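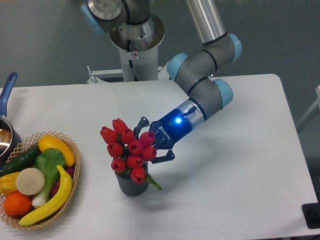

*Red tulips and a ribbed vase, with a basket of produce to the left.*

Golnar Ghasemi runs the vase-life trials at Fusier, a cut-flower wholesaler on the edge of Detlow. The tulip season occupies her from the new year until late spring, and by March the test room holds stems from every grower on the firm's books. She spoke to Naveed Sial on a Friday, between the morning reading and the afternoon one.

Vase life is the number of days between putting a stem in water and the point at which a customer would throw it out. For tulips Ghasemi records three possible end points: petal drop, leaf yellowing and neck bend past a right angle. The first to occur closes the record.

"Petal drop is easy, you can hear it in a quiet room," she said. "Leaf yellowing is the one people argue over. We use a printed colour card and a fixed lamp, and two of us score it separately."

The room is held at 20 degrees with the lights on for 12 hours. Stems are cut to equal length and stood in tap water, one set with flower food and one without. This season she is following 41 varieties.

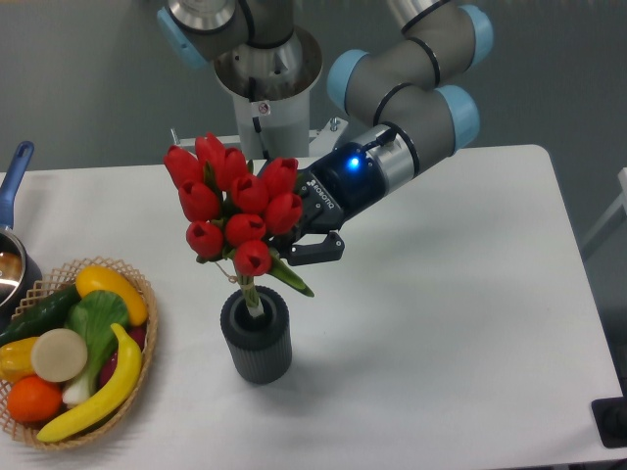
## Water and stem length

Tulips go on growing after they are cut. Most of the extra length comes from the top section of the stem, below the flower, and it is this section that bends. Ghasemi measures it daily with a steel rule.

"A variety can gain several centimetres in a week. If the tissue is firm, the bunch just looks taller. If it's soft, the heads go over the rim and the shop gets a complaint."

Nistor, a red she has tested for three seasons, stays firm but loses its leaf colour early. Givitard grows less and holds its leaves, though its buds open unevenly in a cool room. She does not rank one above the other. A hotel that changes its flowers twice a week will never see the leaves of Nistor turn.

On household advice she was brief. Pennies have shown no effect in her trials. Sugar on its own shortened the record in most sets, which she puts down to bacteria in the water. Fresh water every second day did nearly as well as the sachet.

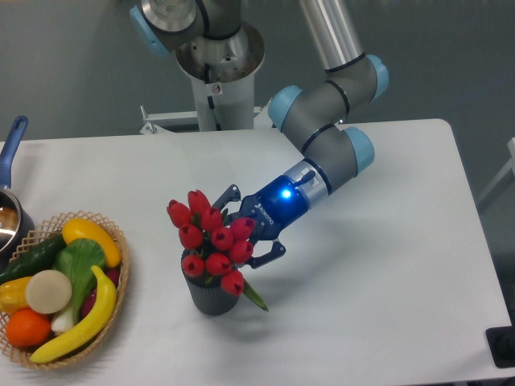
The larger losses, she said, occur before the flowers reach a vase. Fusier receives about 2,000 bunches on a busy morning, packed dry and upright in boxes. A pallet left on the dock warms from the outside in, and the outer boxes may lose two days of vase life while the middle ones lose none.

"You then get a delivery where one shop is delighted and the next wants its money back. It's the same grower and the same picking date. The paperwork can't tell you why, so we put loggers in the boxes."

Of the 22 loggers sent out last season, all but three came back. The readings led the firm to move its unloading slot from 7 a.m. to 5 a.m., and to refuse boxes with a core temperature above eight degrees. 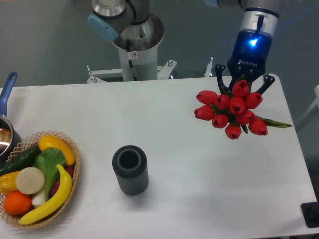 ## Picking stage

Asked what she would change first, Ghasemi named the stage at which growers pick. A tulip cut fully green travels well but may never colour properly. One cut in full colour has used part of its time already. Her preference is for a bud that is half coloured, with green remaining along the outer ribs.

"Growers know this. The difficulty is a warm weekend, when the whole house reaches that stage in an afternoon and there are four people picking."

Next season's trials will compare early and late picks from the same beds. She expects to publish the figures to Fusier's growers in the summer, with the raw daily scores attached.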